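Section 5: Setting up your evening wind-down

Okay, you've got your Tarkness tracker charged and paired, so now for my favorite part! I wrote this bit of the guide after fighting with my own sleep for most of October, and I still use these settings.

1. Open the app and tap Routine, then Evening.

2. Pick your lights-out time. I went with 10:30, but pick one you can stick to on a Sunday too.

3. Set the caffeine limit. Mine is 200 mg a day, nothing after lunch. (Catriona Hepburn, who tested this with me, keeps hers at 400 and sleeps like a log - I'm jealous.) 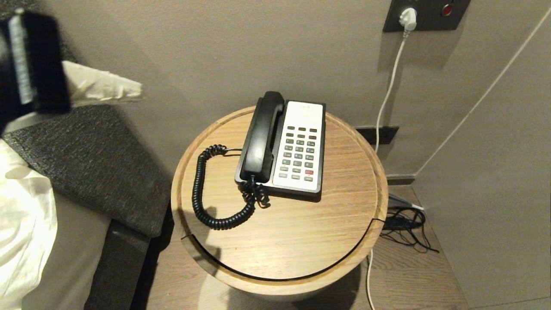
Pillow and white bedding on a gray upholstered bed.

4. Turn on the Quiet reminder. The band buzzes twice, and that's your cue to put the phone down.

Note: if you feel only one buzz, the strap is too loose. Tighten it one notch and try again.

5. Choose a breathing session. Start with the 5 minute one, please! I jumped straight into the long one and got bored silly.

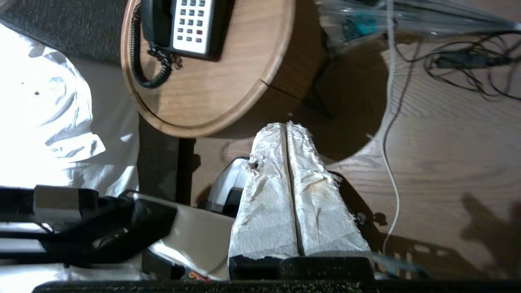 6. Tap Save and wait for the green check mark. If you close the app too early it forgets everything - ask me how I know.

Caution: the tracker isn't a medical device. If you take sleep medication or you've been sleeping badly for weeks, talk to your doctor before you change your routine.

Your first sleep score shows up after three nights. Daytime step goals (mine's a lazy 3,000) are in Section 6.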